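Pliltside shared kitchen - house meeting, notes
Last updated: Thursday, 4 pm

Present: 12 from the upper floors, 4 from the annex. Started late, door code not working again.

Last minutes: agreed, one fix. Fridge shelf labels are done per room, not per floor.

Sink and drying rack
Long one. Main complaint is dishes left on the rack overnight and into the next day, so whoever cooks breakfast has nowhere to put anything. Some people stack bowls under plates, then it all has to come off to get one thing out. Suggested a proper towel dry for anything big - pans, mixing bowls, the colander. General yes, a few not keen.

Asked if we should get rid of the roll-up rack and go back to the old plastic one on the counter. Voted, stays as it is. It goes over the sink and leaves the counter free for chopping, which was the whole point of buying it. Can be rolled up when the full sink is needed, please roll it back out after.

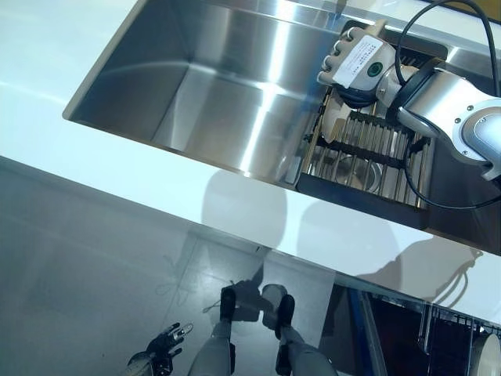 Plates to stand on edge, not flat. Flat ones hold water and then drip on whoever picks them up. Rack to be cleared by 9 each night, last cook checks. If it isn't yours and it's dry, put it away anyway, don't leave a note about it. Cups go on the hooks.

Counter
White top shows everything. Tea and turmeric worst. Wipe straight after, no scouring powder, no green pads - the Lombardi leaflet says soft cloth only and we would have to pay for marks. Cutting boards to be used every time, also by guests. Question about hot pans straight on the top, answer is no. Trivets are in drawer 4, or were.

Sink drain
Slow twice in February. Dromalex came out and cleared it, rice and coffee grounds mostly. Call out was $20 under the contract, next one is full price. Strainer to stay in the drain, scraps in the bin first. Somebody asked for a second strainer, agreed, take it out of the kitchen jar.

Dish soap
Running out too fast. Ciklow does the big refill, $21, lasts longer than the small bottles. Order one and see. Sponges changed on Thursday with the trash, old one goes under the sink for floors only.

Kitchen jar
Low. Everybody puts in $4 a month from now on, a few still owe for last time.

Any other business
- Oven light out, reported
- Microwave plate is chiped, still usable
- Whoever has the big ladle please bring it back
- Window to be opened when frying, teh alarm went off again

Next meeting same time, same place, bring own cup.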